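Thu 22 June – grasp notebook, Kallwood sim bench

Picking up the clutter work with the new sampling trick from Thilini. Instead of scoring every grasp on the bare mesh and hoping, we now score it with the neighbours in place, then shake the table pose a little and score it again. Only grasps that survive both go into the set. Such a simple change and I love it already!

Ran 40 layouts overnight. The Murkar planner kept 134 grasps after the second scoring, and the ones I've replayed this morning look far more sensible than the February lot, when half of them clipped a neighbour on the way in. The thin things are the real test (phones, plates, anything lying flat), with statues a close second – all those arms sticking out.

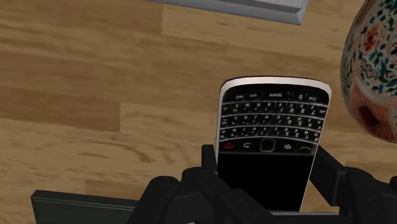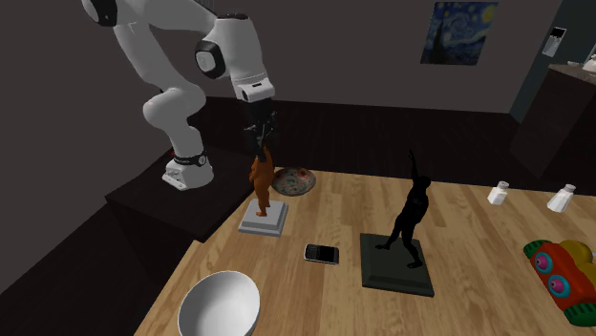 Wrist view with the phone between the fingers, then the wide view with the gripper over the orange figurine.

Jouko wants the approach direction logged per grasp as well as the final pose. Agreed, it's two extra columns. Hok-lam asked whether friction is set the same for every object. It is, and I'd like to vary it next, starting with anything glossy.

To do:
– rerun with the wider shake on the table pose
– check the plate meshes, rims look too thick to me
– send Joelle the replay script (the fixed one!)
– ask Smaranda if the second machine is free tonight

We use cookies to remember your settings on this notebook. Accept | Manage preferences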